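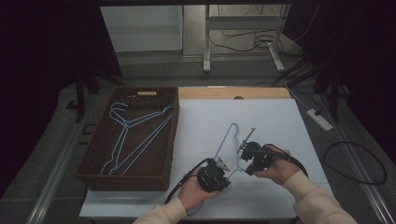 Urkberg Hangers: data card

Version 2

Summary

Urkberg Hangers covers one small household task: sorting light blue wire clothes hangers between a work surface and a basket. It contains 200 episodes. Each episode has a text label, a start layout and an end layout. The labels were written by hand at Evport and checked against the layouts in June.

Objects

Hangers. Wire, light blue, one shape: hook, neck, two shoulder arms, straight bottom bar. Bent hangers stay in the set. A hanger is retired only when its hook no longer holds on a closet rod.

Basket. Woven wicker, brown, rectangular, low rim. Bottom bars may rest on the rim. Hooks may point in any direction, and the label records which.

Surface. White. The surface is wiped before a session and holds no other household items within reach of the hangers.

Layout classes

single: one hanger, touching no other hanger.
stacked: two or more hangers overlapping, each free to lift without moving the one below.
tangled: two or more hangers with wires crossing so that lifting one shifts another.
basket: any hanger with its neck inside the rim.

The line between stacked and tangled is decided by a lift test before the episode starts. Do not assign it from a still. Overlapping wires look much the same in both classes, particularly from a low angle.
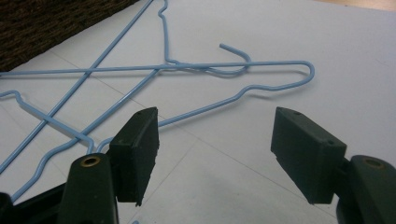 Label fields

episode_id: integer.
layout_start, layout_end: one of the four classes, per hanger.
hook_dir: near, far, left or right, as seen by the person at the table.
bend: none, arm, bar or hook. If more than one applies, list all.
note: free text, English, optional.

Known issues

In 14 episodes hook_dir is given from the far side of the table. They are listed in errata.txt and have not been corrected in place.

In 17 episodes the bend field is blank. Treat blank as unknown. It does not mean none.

Plastic and padded hangers are not covered. A separate set for molded hangers, Plastix, uses the same fields except bend.

Changes from version 1

The class "pile" was split into stacked and tangled. The fields hook_dir and bend were added. Episode numbers are unchanged.

Maintenance

Maintained by Sethi. Send label corrections with the episode_id and the field name, one correction per line.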